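How to set up the Rorent hand-held gripper kit and get usable sock folds out of it

Aug 21, 2020

Rorent sell this kit as "ready from the box", and I have my doubts about anyone who says that. I've had one on hire for two weeks through Nundolura, who handle the bookings and the data uploads, and this page is the set-up I ended up with after ignoring a good part of the leaflet. If you've got the same kit and you want to record laundry tasks at home, start here and save yourself the first evening.

What you need

The gripper, charged
The Festham app on a phone or tablet
A flat surface at about hip height (a bed will do, a sofa won't)
15 socks, clean, mostly in pairs
A lamp you can move

Step 1. Charge it fully

The leaflet says a half charge is fine for a short session. Mine dropped the connection twice on a half charge and never on a full one. That could be chance, but a full charge costs you nothing. Plug it in the night before.

Step 2. Check the fingers before you pair anything

Squeeze and let go a few times with nothing between the fingers. They should come together evenly from the base to the tip. If one side leans, don't force it. Loosen the finger a little, seat it again and tighten it by hand. I'd leave the faceplate screws alone, whatever the forum posts say, as you will only upset the calibration and Nundolura will want the unit back.

Step 3. Pair it with the app

Open Festham, choose "Add tool" and scan the code on the gripper. Good light helps. If the app says the tool is already in use, the last hirer wasn't signed out, and you can't fix that yourself. Send a message to support. I waited most of an afternoon for a reply, which the sales page doesn't mention under "instant start".

Step 4. Calibrate, then calibrate again

The app asks you to move the gripper slowly in a figure of eight. Do it over the surface you're going to work on, at the height you're going to work at. The progress ring fills up even when you do it badly, so don't take it as proof of anything. I run the whole thing twice and compare the drift score. Mine was 208 the first time and under half that the second. Rorent won't say what a good score is, so all I can tell you is that lower seemed to go with fewer rejected clips.

Step 5. Pick up the first sock

Put one sock down flat, toe pointing away from you. Bring the gripper in low and take hold near the cuff. Close the fingers gently, wait for a slow count of two, then lift. The waiting matters more than the grip. If you snatch at it, the app tends to mark the clip as "unclear contact" and you have to start over.
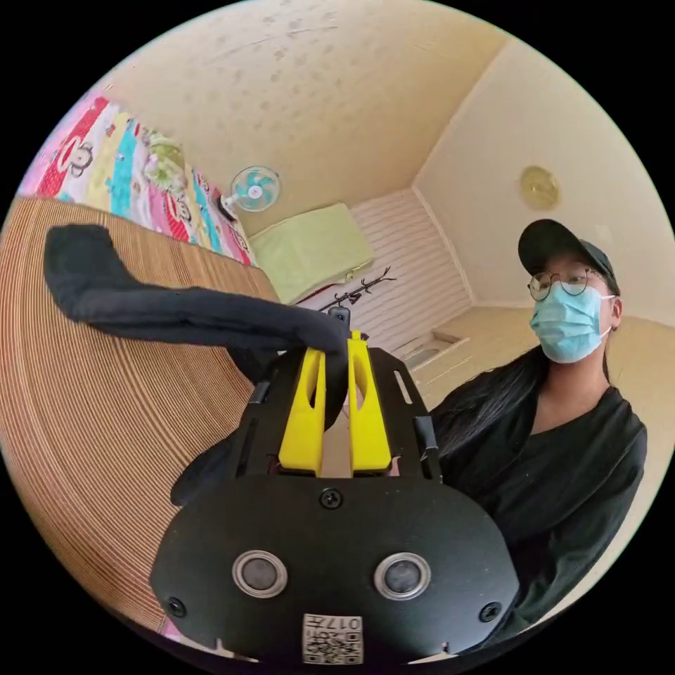 Lift until most of the fabric is clear of the surface, then bring it across to where you want it and lower it the same way you picked it up. Keep your other hand out of it for now. Two-handed clips are a separate task in Festham, and if you mix them in with the single-handed ones the whole batch comes back.

Step 6. Pair and fold

Lay the second sock on the first, cuffs level. Grip both at the toe and bring the toe up to the cuff. That's the whole fold. The demo video shows a neat roll with the cuff turned over, and I've managed it once - I suspect theirs took a few goes too. Stick with the flat fold.

Step 7. Upload and check what was accepted

Uploads are slow. My first full session was 1935 MB and it was still going when I went to bed. Don't close the app while it runs, and don't delete anything from the phone until the clips show as accepted. "Received" and "accepted" are two different things in Festham.

Common problems

Fingers slip on thin fabric: grip closer to the base of the fingers, where they flex less.
Clip rejected as too dark: move the lamp to the side. Overhead light puts the shadow of the gripper right on the sock.
Sore wrist: take a break. The advert calls the kit "feather light" and I'd like to meet the bird.

Is it worth hiring?

For a short project, possibly. I tried the Haslam version last December and its trigger was stiffer, but the pairing worked first time and the manual had clearly been read by someone before printing. The Rorent has the better fingers. I wouldn't buy one until they publish what the drift score means, and I'd ask about the deposit before you sign, as the terms on the Nundolura site and the terms in the box don't match.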